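**Grillisden Wall Covering, Contour Range**

Non-woven wallpaper, paste-the-wall, sold by the roll. Designed and printed by Pasik. Page last revised Sep 10, 2026.

The Contour range is a group of large-scale patterned papers with flowing bands and outlined shapes. It is meant for rooms where the wall is supposed to be noticed: studios, hallways, small cafes, a reading corner, the wall behind a desk. The patterns are big and they don't calm down with distance, so please order a sample before you order rolls. Samples are A4 and show only part of a repeat. A larger sample is available for a small charge, and we take that charge off your first order.

## What it is made of

The base is a blend of cellulose and polyester fibers, with a matte printed face. It doesn't expand when it meets paste, so there is no soaking time and the strips stay the width they were when they left the roll. The back is plain white. The inks are water-based. A clear coat goes over the print at the end of the run, and it is this coat that makes the paper wipeable.

It is not a vinyl. If you need a surface that can be scrubbed every day, look at Trutard, our contract-grade covering, which is printed with a shorter list of patterns.

## Specifications

| | |
|---|---|
| Roll length | 10 m |
| Roll width | 52 cm |
| Match | Straight |
| Base | Non-woven |
| Finish | Matte, clear coated |
| Hanging method | Paste the wall |
| Removal | Dry strippable in full lengths |
| Cleaning | Wipeable, damp cloth |
| Minimum order | 1 roll |
| Maximum stock order | 300 rolls |
| Print batch | Up to 1000 rolls |

Orders above the stock limit are printed fresh and take longer. We will give you a date before you pay.

## Batch numbers

Every roll has a batch number on the label. Color can shift a little from one batch to the next, mostly in the purples and the warmer pinks. On a single wall you will see the difference if two batches sit side by side. Order everything you need at one time, and check that all the labels match before you open any of them. We can't take back a roll once the wrap is off.

If you run short, send us the batch number and we will look for the same one. We keep 3 rolls back from each batch for this. When those are gone, they are gone, and the usual fix is to finish on a separate wall and let the corner hide the change.

## How much to order

Measure the height of the wall in two or three places and use the largest figure. Add 10 cm for trimming. Then add the pattern repeat, which is printed on the label and listed on the page for each design. That gives you the length of one strip.

Divide 10 m by the strip length and drop the fraction. The result is the number of strips you get from a roll. Divide the width of the wall by 52 cm, round up, and you have the number of strips you need.

Don't subtract for doors and windows unless the opening is wider than two strips. With a large pattern the piece you cut out is rarely useful anywhere else.

## Preparing the wall

- Remove old paper completely. Contour will show any edge left underneath.
- Fill holes and sand them flat.
- Seal bare plaster and new drywall with a primer made for wall coverings. Let it dry overnight.
- Paint dark or stained areas with a flat white. The paper is fairly opaque, but a strong color behind the cream parts can come through.
- Turn off the power at the breaker before loosening any outlet covers.

## Hanging

Use a ready-mixed paste for non-wovens. We sell Bakke paste in tubs and test our papers with it, and others of the same type should be fine. Avoid powder pastes mixed thin.

Mark a plumb line for the first strip. Don't trust the corner or the door frame. Roll paste onto the wall a little wider than the strip, hang from the top, and smooth from the center out with a soft brush or plastic smoother. Butt the seams. Do not overlap them, and do not use a hard seam roller, which leaves shiny tracks in the matte face.

For inside corners, cut the strip so that about 1 cm turns onto the next wall, then start the new wall with a fresh plumb line. The pattern will be slightly off at the corner. On a flowing design like this one it is hard to find later, even when you know where to look. Outside corners can be wrapped if they are straight.

Where the paper ends at a counter, desk or other fixed surface, trim it with a new blade against a wide metal knife. Change the blade often — every strip is not too much. A thin bead of clear sealant or a narrow trim will protect the cut edge if the surface gets wiped down a lot.

Paste on the face should come off at once with a damp sponge. Dried paste leaves a dull mark.

## Care

Dust with a dry cloth or a vacuum brush. Wipe marks with a damp cloth and a drop of dish soap, working lightly. No bleach, no solvent, no melamine sponges. Grease should be dealt with the same day.

Strong sun will fade any printed paper over time. Contour holds up well in normal daylight, but the lighter purples are the first to go in a south-facing room with no shade.

## Not suitable for

Shower areas, splash zones behind a stove, ceilings over a bathtub, and outside walls with a known damp problem. It also shouldn't go over textured paint unless the texture has been skimmed first.

## Delivery and returns

Rolls ship upright in a double-wall carton. Unopened rolls in good condition can be returned, and you pay the postage. Fresh-printed orders can't be returned. Let us know about any printing fault before you cut more than one strip, and keep the label.

New designs are added to the range each April. 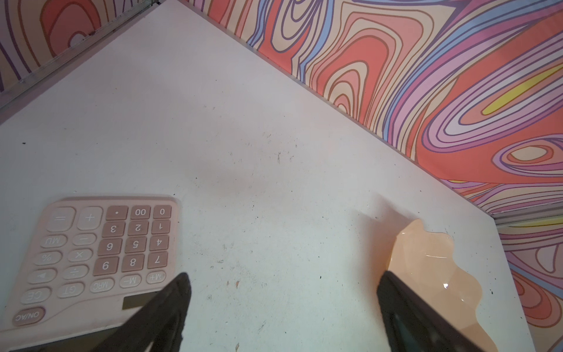 Does the straight match hold if I hang it on two walls and start from the middle of the longer one? I have a chimney breast there and would like the pattern centered on it, and I can't tell from the ordering section if I should allow an extra roll for that.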